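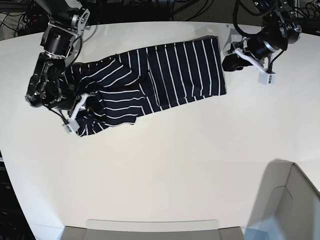 A striped garment partway through folding on the two-arm table.

Review: Skalex 2.0, a training method for two-arm cloth folding

Skalex is a way of training a pair of robot arms to fold clothes from recorded demonstrations. The code and the trained weights were released in June by Inese Pärn and Vija Vanags, along with a paper that runs a little long and an appendix that you will need more than the paper. I have spent most of the summer with it. This review covers what it does, how hard it is to get going, and where it falls down.

The idea is simple enough. Most folding systems trained from demonstrations learn one long sequence of movements and play something close to it back. Skalex cuts each demonstration into short pieces wherever a gripper opens or closes, and trains on the pieces. A second, smaller network looks at the camera views and picks which kind of piece should come next. If a fold goes wrong, the system can pick the same kind of piece again and have another try.

The released set has 3630 demonstrations, and 2744 of those are shirts and sweaters. The rest are towels, pillowcases and a few pairs of shorts. Every one was recorded by a person steering the arms by hand, and the quality is even. I only found a handful where the operator plainly gave up.

Setup

Installation took me two days. The first went on dependencies. The second went on calibration, where the instructions skip a step: the wrist sensors have to be registered before the overhead camera, and if you do it the other way round the arms will reach slightly short every time. Vanags confirmed this by email and said the guide would be corrected. As of 22 August 2019 it had not been.

You will need a decent graphics card. Training from the released weights on 545 of our own demonstrations took a night and part of the next morning. Training from nothing is possible, but I would not bother unless your arms are very different from the ones the authors used.

Folding

On towels, Skalex is very good. It finds a corner, brings it across, presses the edge down and moves on. The older method we had been running, Bettencourt, does towels nearly as well, so if towels are all you need there is no strong reason to switch.

Shirts are where the two part ways. Bettencourt needs the shirt to start out flat, face down, collar away from the robot. Skalex will take one in a fair bit of disorder. We ran 263 shirt trials over the summer with plain and patterned garments, and Skalex ended with a fold I would accept in a little over two thirds of them. Bettencourt, given the same starting positions, managed less than a third.

Stripes deserve a mention. I expected them to help, as the lines give the cameras something to follow, and on a flat panel they seem to. Once the cloth is bunched and the lines run in several directions, the picking network gets less sure of itself. It tends to choose a pressing move when a pull would be the better choice. You can watch this in the log, where the score for each kind of piece is printed as it goes.

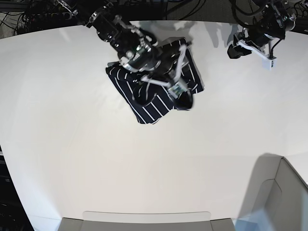 Right finger pad down on the striped cloth, left arm off to the side.

My main complaint is how little the second arm gets used. The paper talks a good deal about both arms working together, and on large towels they do. On shirts, the system leans on one arm for long stretches and leaves the other parked. The authors put this down to the demonstrations, where operators often worked one-handed through the fiddly parts. That may be right. Our own recordings made a point of using both hands, and after training on them the left arm joined in more often, though still less than I would like.

The retry feature also needs a limit. There isn't one by default. In a bad run the arm will press the same fold again and again with no change at all. I added a cap of four tries, after which the system drops the cloth and starts over. It is a one-line change in the settings file, under "piece_repeat," and I would make it before the first run.

Speed is acceptable. A shirt that goes well takes under three minutes. A shirt that goes badly takes as long as you let it.

Hardware notes

We ran everything on Rurnden arms with the stock grippers. A group at Zavska has it running on a different pair and reports similar results on towels, with more trouble on sleeves. Thin knits were the hardest thing for us. The finger pads pick up two layers when one is wanted, and there is nothing in the software that notices. Softer pads helped a little.

Worth using?

If you already have two arms and a stack of demonstrations, yes. The cutting step works on existing recordings without changes, and the gain on shirts was clear in our trials. If you are starting from nothing, wait for the corrected guide, and read the appendix first, the calibration tables in particular.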